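The Corner Table: Making a Shared Workspace Nicer to Eat In
Adjoa Bawa
Project report, Interiors and Everyday Life
2021-09-03

1. Why I picked this

My first idea for this project was a reading nook, and I dropped it the moment I spent a lunchtime in the big hall at Clavdale. What a room! It's 2,212 square feet with a mezzanine, a white arched ceiling and tall windows along one side, and people were eating sandwiches over their keyboards. I wanted to know how little you could change and still get them to sit down at a table.

The rules I set myself were strict. No painting, no drilling, no new furniture. Everything had to be borrowed from elsewhere in the building or cost less than a pizza. The project ran for four weeks, which sounded like plenty and went by very fast.

2. The room as a starting point

A space that size swallows small objects. On my first try I put a bowl of wrapped mints on a bare table and I'm not sure a single person saw it. The colors are mostly white and gray, the ceiling lights are bright, and the furniture has come in from all over, so you get a mesh office chair standing next to one with an orange seat. I love that mix and decided early on to leave it alone. Matching chairs would have made the corner look like a waiting room. 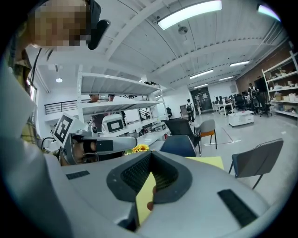 Yellow was the color I kept coming back to. I tested blue and a dark red with paper samples first, taping them to the wall and walking to the far end of the hall to look back. Blue went flat under the lights. The red was strong but felt like a sign telling you to stop. Yellow held up from every spot I tried, and it was friendly with the green of the trees outside.

3. What went on the table

The cloth came first. It's a pale yellow-green, and I chose one long enough to hang well down toward the floor. That one change did more than anything else I tried — suddenly it was a table for meals and you could tell from across the room. My supervisor at Langlois, where I'm doing the course, thought a cloth would be fussy. I still think I was right!

Then sunflowers, in a small white vase. I had planned on three bigger vases from Hukine, the thrift store, but tall flowers in the middle of a table mean you talk to a bunch of petals. One small vase toward the back leaves room for elbows. For plates I stuck to plain round white ones.
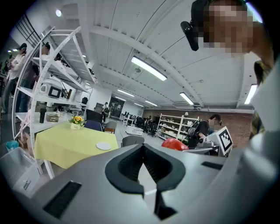
Storage was the part I had underestimated. If people have to walk to another room for a plate, they'll eat out of the box. The open shelving is right by the table, so I asked to have the things you want at lunch kept there, at a height where you can reach them without stretching. Open shelves do look messy sooner than a cupboard would. I tried labels for a while and took them off again, as they made it feel like a supply closet.

Fruit was a late addition. I bought apples with my own money in the second week, red ones, mostly for how good they'd look next to all that yellow. They were eaten so quickly that I had to start hiding a spare bag. A bit of red turned out to be just the thing in such a pale room. 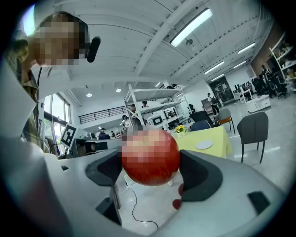 4. What people said

I handed out a short form and got 53 back, with a lot more writing in the margins than I expected. The flowers came up most often. Several people asked where the cloth was from, and a few said they'd had lunch with someone they had only ever emailed. The main complaint was crumbs, followed by the echo, and I can't do much about an echo with a tablecloth. One person wanted softer chairs.

5. Next time

I'd like to try the same approach at Vuto, a much smaller and darker room, where I suspect yellow would be too much and a cream cloth would do the job. Sunflowers get hard to find after October, so I'm collecting ideas for winter: dried grasses, oranges in a bowl, maybe branches. I would also buy two cloths from the start, so one can be in the wash while the other is on the table.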